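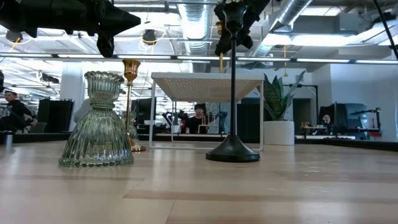 Ribbed green glass, the slim gold-colored one behind it, and the tall black one to the right.

Apr 15, 2018

Taper notes, picking up where I left off. I had every intention of writing these up as I went, and then the second kettle came up to heat sooner than I expected and my hands were waxy for the rest of the afternoon, so some of this is from memory and some is from the pencil marks on the back of the Bratska delivery slip. (If you are looking for that slip, it is in the drawer with the thermometers, and please don't throw it away yet.)

The new beeswax is lovely to work with. It's lot 3557, a bit paler than what we had in January, and it smells more of hay than of honey. I melted it slowly, strained it twice through the old cotton, and still found a little dark grit at the bottom of the can. I'd strain the next lot a third time, or else leave the last inch in the can and save it for fire starters.

Dipping went well once I slowed down! My first pair came out lumpy near the shoulder, and I am fairly sure I was holding them under too long, so that each dip melted off part of the layer before it. A quick, even in-and-out was much better. I let them hang between dips until they felt cool against my wrist and the surface had lost its shine. With the Solovov square braid I did 6 pairs, and apart from one that I bumped against the side of the can they are as straight as any we've made. I rolled the bumped one on the marble while it was still soft and it nearly recovered.
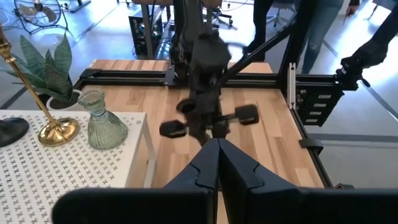 Butt ends are the part I keep going back and forth on. We have always trimmed them flat and left people to shave them down at home, and I know from the Maddocks stall that plenty of customers simply jam the candle in and hope. I tried three shapes: a straight cut, a short cone, and a longer, gentler cone made by turning the warm end in the brass former. The long cone is my favorite so far, though it uses up more candle than I'd like and it looks a little silly in the box. One small thing on trimming: shavings from this pale wax are very hard to spot on a light top made of butcher-block strips in tan and honey tones, so I've started trimming over a sheet of dark paper and tipping the lot straight back into the melt.

The straight cut held fine where the cup was wide and was hopeless everywhere else. I think the answer may be a short cone with three shallow grooves pressed into it, so the wax has somewhere to go when it's pushed down. I haven't made a former for that. There is a piece of pear wood on the rack that would do, if it hasn't been promised to somebody.
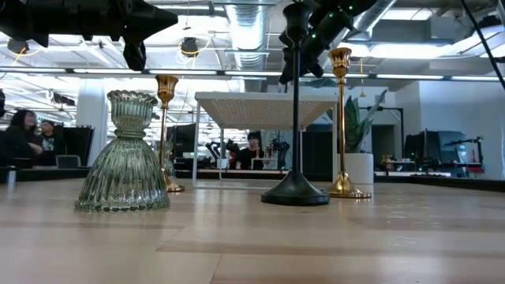 If the grooves work, I'd like to use them on the dyed tapers too, where splitting at the base is worse. The Prulolora green seems to make the outer layers a touch more brittle, or maybe I just had that can too hot. I weighed out 100 grams of wax for the color test and added the dye a shaving at a time, wiping a drop on white paper after each one. It dries a good deal lighter than it looks in the can, so be patient with it and don't go adding more in a panic like I did last time.

Still to do: burn one plain and one green side by side with the window shut, and write down how they drip. Check whether the plain pairs have bloomed after a week on the rack. Order more of the square braid, one size down. The small can has a slow leak at the seam, so I've put it on the bottom shelf with a tray under it.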